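Chapter 4
Changeovers: Turning a Self-Catering Unit Between Guests

In this chapter
The changeover window
Check-out times and how firm to be
Inventory, linen, breakages
The welcome pack
Working with a cleaner
Key terms: changeover, par stock, gap night, void, late check-out

Last chapter was bookings. Calendar full, deposits in, everybody happy. Now the part that decides if they come back.

A changeover is the stretch between one party leaving and the next one arriving. In a small rental it's short. Out at ten, in at four if you're lucky. Less if the outgoing guests are slow with the car. Everything in this chapter has to fit in that gap, and in July it has to fit every Saturday, no matter who is sick.

We'll use one property all the way through, same as before: Vikevero, a one-bedroom cabin on a lake, sleeps two, run by Wiebke Weidemann. Thirty minutes from the nearest town by road. No laundry on site. Remember that, it matters in 4.3.

4.1 The window

Start from the arrival time and work backward. Most new owners do it the other way, start from check-out, and run out of day.

Vikevero, first season. Check-out 11, check-in 3. So 4 hours on paper. Take off the drive both ways, take off waiting for the last bag to go in the trunk. What was left was 3 hours and that was for beds, bathroom, kitchen, floors, stove, deck, trash. It could be done. It could not be done if anything at all was broken.

Second season she moved check-in to 4. Nobody complained. One extra hour, no cost.

Things that eat the window:
Late check-outs you agreed to by text and forgot
Sand
Ovens
A missing key
The dishwasher left full and dirty, so it has to run before you can count plates

Write down what each room takes you. Do it on a normal day and not your best day.

4.2 Check-out, and how firm to be

Say the time in the booking, say it again the evening before. Two times is enough, three is nagging. A message that works: "Check-out is at 11 tomorrow, please leave the key on the hook. Safe trip home." Short. No list of chores. If you want the bed stripped, put it in the house book, and don't count on it.

Some owners charge for lateness. It's hard to collect and it shows up in the review. A better use of the same idea is to sell late check-out, but only when there is a gap night behind it. (Gap night: a single unsold night between two bookings. More on pricing these in Chapter 6.)

4.3 Linen and par stock

Par stock is how many full sets you own for each bed. With laundry on site you can get by on two. Without it, three. One on the bed, one at the wash, one on the shelf. Vikevero started with two and had a bad weekend over it.

All white. It can be bleached, and a lost pillowcase can be replaced with out matching anything. Same for towels.

4.4 The welcome pack

Keep it small and keep it the same. Guests compare notes and so do reviews. Coffee, milk, something to eat, matches if there's a stove. Fruit is a good choice if a shop is near, a poor one if you have to stock up days ahead.
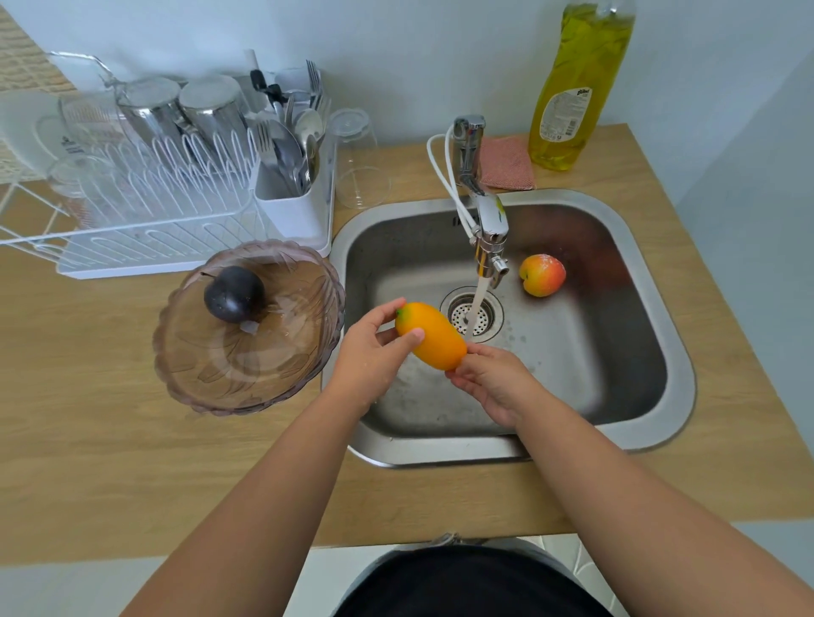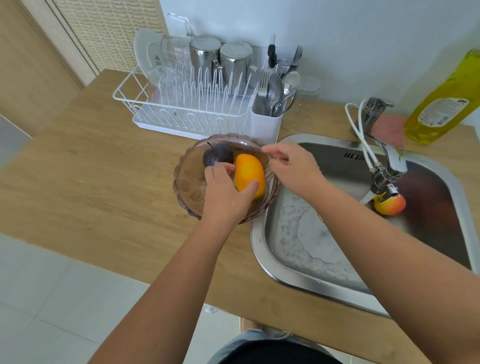
How much to spend is where owners disagree. Kaisu Harju wrote to us after the last edition that we had made far too much of the welcome pack, that in her experience guests remember a warm cabin and a dry bath mat long after they've forgotten the basket, and that anyone short on time should drop the pack before they drop the second look at the bathroom. Fair point. We've moved the bathroom check up the list, see 4.5. We still think milk for the first coffee is worth the money.

4.5 The last ten minutes

Do these in order, every time, with the cleaning things already in the car.

Bathroom, second look. Hair, drain, mirror
Heat on, or windows open, depending on month
Fridge: shut, cold, nothing left from the last party
Beds, look from the doorway
Lights over the path
Key

Then lock up and don't go back in. If you go back in you leave footprints.

Before you read on

Take a property you know, or use Vikevero. Write the arrival time at the bottom of a page. Fill in upwards till you hit check-out. If the jobs don't fit, mark which one you would move to midweek and which ones you would pay somebody else for. Keep the page, you'll need it for the cleaner's contract in 4.6.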